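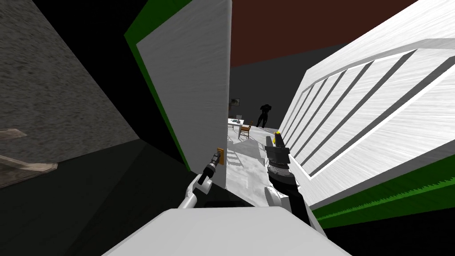
Felista Muli
Garden Editor, Clatside Growers' Newsletter

Slugs, again

My hostas came up on a Sunday and were lace by the weekend. If your lettuce looks the same, with ragged holes and a silvery trail leading off toward the compost, you have slugs, and so does everyone else on Boder Lane.

Start with water. I spent years sprinkling the beds at dusk, which is to say I was setting the table. Water in the morning, at the roots, and let the surface dry out before dark. Pull mulch back 2 inches from young stems while you're at it.

Next, go out at night with a flashlight and a bucket of soapy water. Your neighbors will form opinions. Two evenings of this did more for my beans than a whole season of crushed eggshells, which my slugs crossed like a welcome mat.

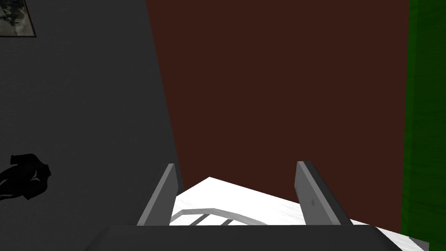
Image: Beneva

Beer traps do work, up to a point. Sink a cup so the rim sits slightly above the soil, which keeps the ground beetles from falling in (they eat slugs, so be nice to them). Use the cheap stuff. Empty it before breakfast, or well before.

For bad patches, iron phosphate bait is the usual organic choice. Scatter it thinly, as the label says. A heap is just a waste of money.

Then clear old boards and pots off the beds in November, when the eggs are tucked underneath. They look like tiny pearls. Do not be charmed.

Spare copper tape is in the Rocha shed, second shelf, behind the twine.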